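Equipment Planning Meeting – Minutes
Stuvdale Automation Lab
7/3/22

Minutes of the June meeting approved with one correction: the Loltar quote is per gripper, without the mounting flange.

1. Gripper purchase
Two quotes on file, Loltar and Baidoo. Both are for parallel two-finger units. Baidoo includes the flange and a spare set of fingers, but delivery is longer. Loltar can ship from stock. Finger replacement is the larger cost over time – over 200 hours of contact work are planned before the next budget cycle. Agreed to ask both vendors for a price on fingers alone before any order is placed.

2. Simulation licenses
The Ristico license covers 2 seats. A third seat would be charged to the software line, which has 300 left. The add-on is 278. Approved. The remainder stays on the line and will not be moved to hardware.

3. Simulation before hardware
Discussion of how much of the approach work can be done in simulation before the arm is booked. Close work next to flat panels is the main concern, as clearance at the fingertips decides which finger length is ordered. Long fingers reach further but need more room to open. Decision: run both lengths in simulation first, jaws open, against plain and textured surfaces. 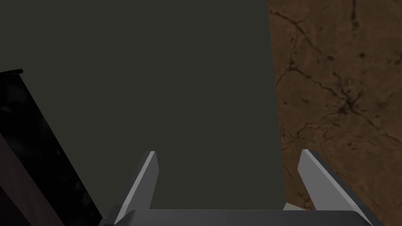
Simulation – Wrist View

The wrist view shows both fingertips with the jaws open and a smooth olive-gray surface directly ahead. The veined brown surface on the right gives more visual detail than the plain one. Request that lighting be varied in the next set – the lower left corner is very dark.

4. Actions
Fingers-only prices from Loltar and Baidoo: open.
Ristico third seat: order to be placed this week.
Finger length comparison: report at next meeting.
Flange drawing: carried over from June.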